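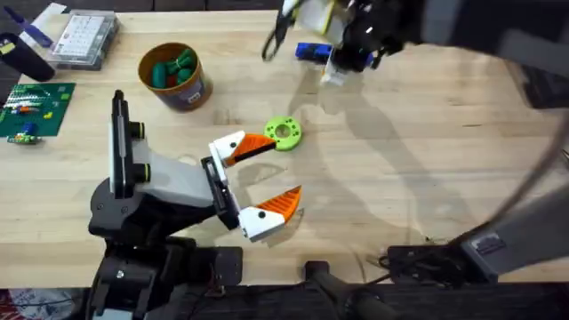

*Photo: Cledach workshop album, used with permission*

I have spent most of March thinking about tabletops, and I'm not proud of it.

Our old kitchen table finally gave up, having been held together for years by a folded beer mat and goodwill. So I went looking for a replacement, and what I wanted was butcher block. Light wood, visible grain, the sort of surface you can put a lime-green ring down on and find again at once. This matters in our house. Things of that size with notched edges live on our floor, and I know most of them by foot.

The Sastico showroom had one for 800 pounds. For that you got the top. Legs were a separate conversation, and the man having it with me seemed to feel I should have known. I said I'd think about it, then sat in the car park and ate a sausage roll.

Brasitz do a cheaper one, order code 3622, which I can now recite in my sleep. It came in a box with 35 screws and instructions for a bookcase. It took me an evening and a half, and there were two screws left over that I've put in the drawer with all the other left-over screws, where they'll be happy.

Then there's the oiling. Everyone online has a view on oiling. I went with a tin from Ait Ali, the hardware shop by the station, and was told to leave it 30 minutes before wiping off the extra. I left it for lunch, a phone call and a nap. The table was tacky for four days and picked up a fair amount of cat.

It's fine now. Pale wood does show everything, mind - crumbs, shadows, the one blue brick that was meant to be in the box - and I've caught myself tidying it at ten at night, which never happened with the old one. The old one was brown and kept its secrets.

The bench is next. I've been told it doesn't need to match.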